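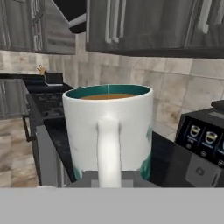
Jae-hoon Cheon would like it known, before anything else is written down, that he has never agreed to the word "spill," and that his silence in March was him eating a sandwich.

49 shares | 13 comments

MINUTES — Gorbridge Working Group on Open Vessels
Code of practice for robot arms carrying cups, mugs and bowls, draft 4

Present: Jae-hoon Cheon (chair), Shaimaa Ghoneim, two people from Jellard, one from Pylypenko, the minute taker.
Apologies: Nastine, who sent written remarks longer than the draft.
Started at 2:10 p.m. The calendar said 2:00.

1. Minutes of the last meeting
Approved with one correction. Under item 5, "the group laughed" becomes "the group noted."

2. What counts as a spill
Carried over from the last meeting, and from the one before. Draft 4 says a spill is "any liquid leaving the vessel." Pylypenko pointed out that by this wording, pouring is a spill, drinking is a spill, and evaporation is a very slow spill. The chair proposed "any liquid leaving the vessel that was not meant to." Jellard asked who does the meaning. This took twenty minutes.

Agreed wording: "liquid that ends up anywhere the task did not ask for it." Drips down the outside of the mug count. Steam does not. The chair's objection to the word itself is recorded at the top of this page, at his request, in the biggest position we had.

3. Fill level in test runs
Jellard reported on the simulated kitchen runs. They did 3,000 in all, and in 2,000 of them the mug was empty. Asked why, Jellard said empty mugs pass more often. The group thanked Jellard for its candor.

Clause 3.2 now says that a claim about carrying drinks has to be tested with a drink. "Full" means as full as a person would normally hand to another person. Pylypenko wanted this as a percentage of the mug's inside height and will bring a number next time. The minute taker remarked that people who work in offices fill mugs to a level no standard should encourage, and was asked to stick to the minutes.

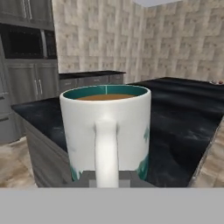

Runs in simulation have to say what the liquid is made of, so to speak. If the coffee is one solid lump that moves along with the mug, then the mug can be swung around like a bell and the report will say no spill. That is true, and no help to anyone. From draft 5 on, every report states whether the liquid can move, slosh and leave. If it can't, the run may be used to show reach and grip and nothing else. Jellard asked whether this applies to reports already sent out. It does. Jellard asked whether it has to. It does.

4. Handles
Draft 4 says "grasp by the handle where one is provided." Shaimaa Ghoneim had two complaints. First, a handle pointing straight at the arm and a handle pointing off to one side are two different problems, and a team that only ever tests one of them should say which. Second, holding the handle is no guarantee that the mug stays level. She has seen plenty of mugs held very firmly at a slant.

The group split clause 4 in two. 4.1 covers where the fingers go. 4.2 covers tilt, with the limit measured on the mug and never on the wrist. Pylypenko has been measuring at the wrist for a year and went quiet for a while.

A third part, on what the arm should do if a person wants the handle at the other end, was moved to the handover annex. The handover annex does not exist yet. We are moving quite a lot into it.

5. Clutter, food and furniture
Nastine's written remarks ask for a clear zone around the vessel before the arm comes down. The group liked this until someone worked out that a kitchen obeying it would have to be empty, and possibly in a showroom.

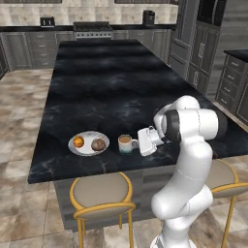
The compromise is that things people normally keep on a counter stay on the counter, and the report lists them. Food within reach of a tipped mug gets its own line, as a wet bread roll is a failure even when the mug is set upright again afterward. Stools may stay where they are. Any stool the arm's path crosses gets a mention, along with whether anyone could be sitting on it. Jellard asked if a simulated person was needed for that. Yes, and seated, and allowed to fidget.

Nastine also asked for a warning tone on approach. Voted down. The Jellard test room already has four machines that beep, and people there have stopped hearing all of them.

6. Letting go
The longest item, and we had run out of cookies. Draft 4 says the arm "shall release the vessel when the task is complete." Pylypenko read this aloud several times in different voices to show that it never says the mug should be on something. The chair said that was implied. Pylypenko said his controller does not do implied.

New clause 6.1: no release until the weight of the vessel is carried by a surface or by a hand that has hold of it. 6.2: if the arm cannot tell, it keeps holding, stays still, and asks. 6.3: a stop command given in midair means hold, and never open. Everyone agreed with 6.3 so fast that the chair checked whether we had misheard him.
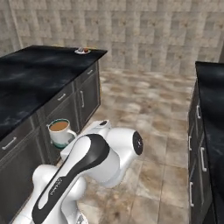

Shaimaa Ghoneim then asked what "surface" means in 6.1, and whether the top of a closed drawer front would qualify, or another mug. She also asked that any run where the log and the view disagree about who is holding the mug be thrown out, with a note saying so, instead of being scored by whichever of the two is kinder. Adopted as 6.4. On "surface," she and Jellard will write something before next time, flat being the current favorite.

7. Actions
Jellard: rerun the 2,000 with liquid that moves.
Pylypenko: a number for "full"; find out what the tilt figures look like measured at the mug.
Shaimaa Ghoneim and Jellard: "surface."
Chair: a better word than "spill," if he has one.
Minute taker: thank Nastine for the remarks, and ask for a shorter version.

8. Any other business
The door to the small meeting room still locks itself. Closed at 4:35 p.m.

13 comments | Share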